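**Favthorpe Campus Grounds: Pavement and Tree Edge Program**
Progress report to the Carrier Fund, period ending March

## 1. Status

Survey work on the east approach is complete. Crack sealing has not started. The project remains inside the approved scope, with one change requested under section 4.

The approach was divided into 2 sections for reporting. Section A covers the open asphalt in front of the low buildings. Section B covers the curb line and the sidewalk next to it. Both were walked on a Friday under an overcast sky, with flat light and no hard shadows on the surface.

## 2. Section A: open asphalt

The pavement is flat and slightly worn. Most of it is serviceable and needs no treatment this year. The exception is the area of coarse, gritty texture in the middle of the approach, logged as patch A1. Its surface is lighter than the asphalt next to it and is rated "poor" on the Nidia condition sheet.

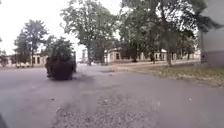 Patch A1 was measured at 444 square feet. The original application allowed for 300 square feet of surface repair across the whole approach, so this item alone exceeds the estimate. The earlier figure came from the site plan and was not checked on the ground.

Two core samples are planned to establish whether the base course is sound. If it is, a thin overlay will be enough. If it is not, the patch will have to be cut out and rebuilt, and the work would move to the summer closure.

The large trees at the far end of the approach are to be kept. No excavation is proposed under their canopies. Root spread toward the pavement has not been mapped, and the contractor, Trutonmont, has been told to stop and report if roots are met during coring.

## 3. Section B: curb and sidewalk

The concrete curb separates the roadway from the sidewalk and was rated "fair" for its full length. Sidewalk slabs were checked for level at each seam. No slab needs replacement in this period. The strip of bare ground along the walkway will be seeded once the repair work is finished — earlier seeding would be lost to foot traffic and equipment.

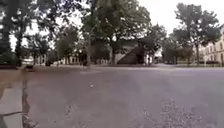 *Figure 2. Section B, curb and sidewalk at left, with coarse surface at lower right.*

Drainage along the curb has not been tested. A hose test is scheduled for the next period and will be reported with the core results.

## 4. Budget and request

Spending to date covers the survey and the condition sheets. We ask the Fund to move $2400 from the planting line to surface repair. The planting line can absorb this — the mature trees need only routine pruning, and the seeding cost is small. The total award would not change.

## 5. Next period

- Take and test cores at patch A1
- Run the hose test along the curb
- Confirm overlay or full-depth repair with Trutonmont
- Submit a revised repair quantity for approval

Coring can proceed under the existing award. Overlay work is on hold until the transfer in section 4 is decided.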